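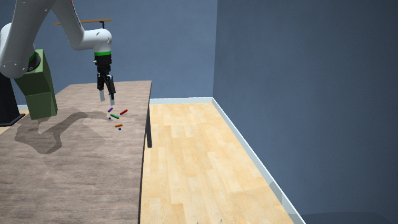
Four sticks, two blue balls, one gripper with nothing in it yet.

I spent Thursday teaching a simulated arm to pick up things that look like crayons. The idea, borrowed from Niall Dunbar, is to train on 200 random layouts and then shuffle the colors, to see whether the policy learned "stick" or only "orange." Mine learned orange. It is very good at orange.

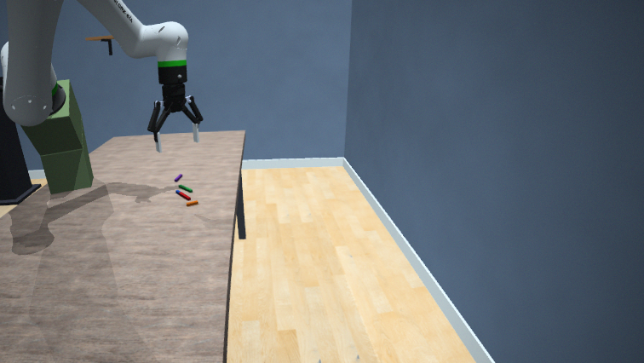

Fingers open over the cluster, purple stick at the back.

So I retrained with the colors swapped every 5 episodes, and success on the green stick went from 2 tries in 12 to over half. Yoshinori Onishi looked at my plot and asked about the error bars. I changed the subject to lunch.
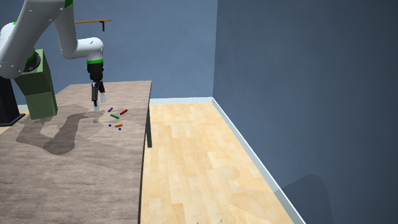
The balls are still a problem. I gave them the same friction as the sticks, a choice I made at 2 in the morning and defended until breakfast. New values are running now, and I've told Niall he'll have numbers before the weekend.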